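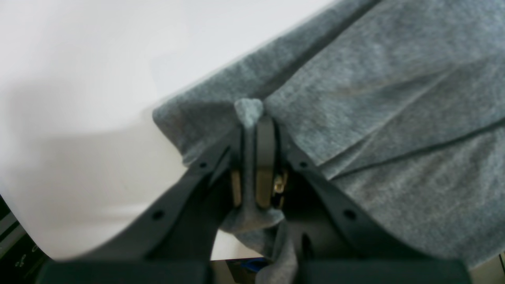 Heathered blue-grey knit fabric, with a fold held in a gripper.

Trelter are a folk-rock group formed by the singer and fiddle player Manee Luangrath and the guitarist Orathai Kongkaew. The group is best known for its live shows, which mix original songs with long instrumental passages, and for the album Tokarz, recorded over four nights in front of an audience at the Lunden Rooms.

History

Luangrath and Kongkaew met while playing in the house band of a riverside pub, where they were hired to back visiting singers. The job called for a large stock of standards, and the two began adding their own tunes at the end of the night after the main act had finished. They left the house band after two years and played as a duo under both their surnames. The name Trelter was taken up when the drummer and bass player joined. It comes from the title of one of Kongkaew's early guitar pieces.

The first recordings were made at home and sold at concerts on cassette. Three of the songs, "Low Field", "Paper Lantern" and "The Ferry Clerk", were later recorded again for the group's first album. The cassettes have never been reissued, and Luangrath has said that she does not own a copy.

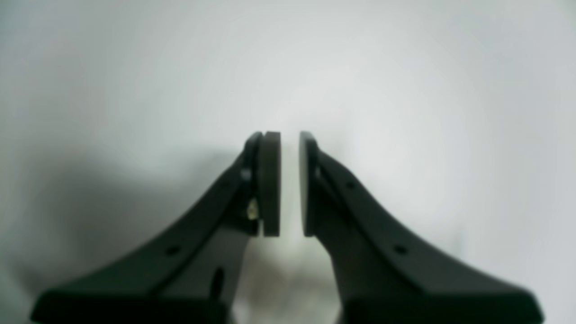
The first album was released by Suken, a small independent label that had until then dealt mostly in brass band music. It sold 2,433 copies in its first year, nearly all of them at shows or by post. Reviews praised the fiddle playing but were divided over the production, which places the vocals far back in the mix. Kongkaew took over as producer from the second album onwards.

A change of drummer followed the second album, and the group did not tour for most of the next year. During this break Luangrath played on records by other artists and taught fiddle at a summer school. The group returned with a short run of dates in small halls, playing without a set list and taking requests for the second half.

Tokarz

The group's third album, Tokarz, was recorded live at the Lunden Rooms, a former grain store with 552 seats. Each of the four nights had a different running order, and the finished record draws on all of them. Only two songs come from the opening night, when a fault in the sound desk delayed the start by an hour.

Tokarz is also the name of the closing piece, an instrumental of 19 minutes built on a repeated figure for fiddle and pump organ. The vinyl edition splits the piece across two sides. An edited version was used for radio.
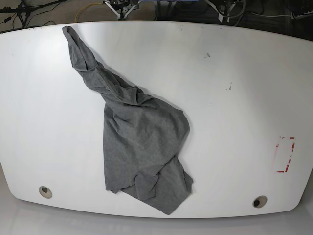
A crumpled medium-grey garment on a white tabletop with rounded corners.

The album brought the group a wider audience, and the tour that followed included its first dates at outdoor festivals. Some listeners felt that the quieter songs were lost in the open air, and the group went back to indoor venues the next spring.

Musical style

Most of the group's songs are in slow or middling tempos and are written on guitar in open tunings. Luangrath usually sings the verses alone, with Kongkaew joining a third below on the choruses. Drums are played with brushes or soft mallets on the early records and with sticks from Tokarz onwards. The pump organ, shared between members on stage, first appears on the second album.

The lyrics are mainly Luangrath's. They often deal with work, travel by water and letters between relatives, and several are written as one side of a conversation. Kongkaew writes most of the instrumentals.
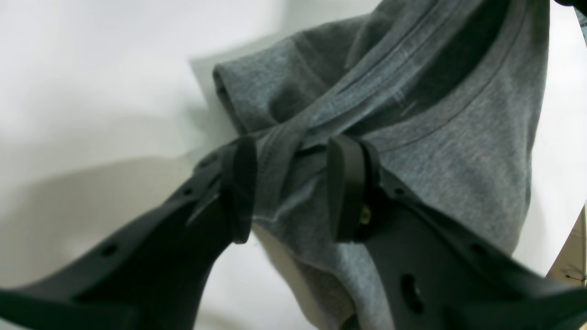 Live performances

The group has played more than 600 concerts. Shows normally last two hours with one interval, and the second half opens with a fiddle solo played away from the microphones. "The Ferry Clerk" has closed almost every concert since it was written.

Trelter returned to the Lunden Rooms on Thursday, August 29, 2024, to play the whole of Tokarz in order. The concert was followed by a tour of smaller halls in September, with Kongkaew playing a solo set before each show.

Discography

Trelter
Second Crossing
Tokarz (live)

See also

Folk rock
Live album
Pump organ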